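Funberg Moped Rebuild, Project Report
Group: Hemi Wihongi, Ohemaa Lamptey
January 2018

Goal. Get a dead two-stroke moped running and write up what it took. Bike came out of Ohemaa's uncle's shed, odometer at 3773, no key, no papers. We called the project Gbeho, that's the name on the sticker on the tank.

State at start. Engine turned over by hand, good compression by feel. No spark. Tank rusty inside. Carb full of green gunk. Rear brake seized solid.

Work done. Tank first: nuts and bolts plus vinegar, shaken, left over a weekend, rinsed, done twice. Carb stripped and soaked, main jet was completly blocked. New float needle. Points were pitted so we filed them and set the gap from the manual. Still no spark. Swapped the condenser, still none. In the end it was the kill switch wire, chafed through under the headlight and grounding on the bracket. Lost two weeks on that. Should have unplugged it on day one.
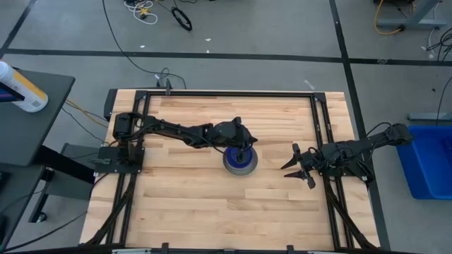
Wooden tabletop with the two black arms, left gripper lowered at the small round object.

Brake. Heat and penetrating oil on the cam, then a hammer. Shoes were fine, cleaned up and refitted. New cable.

First start. Ran on the ninth kick, lots of smoke, died. Idle screw in half a turn, then it held. Hemi rode it to the end of the lot and back. Pulls OK, bogs at full throttle, we think its still a bit lean.

Cost. $163 total, parts and oil. Most of that was tires and the carb kit.

Not finished: lights, horn, speedo cable, paint. Also the title, which the DMV says needs a bill of sale and a VIN check. Plan is to have it on the road by April.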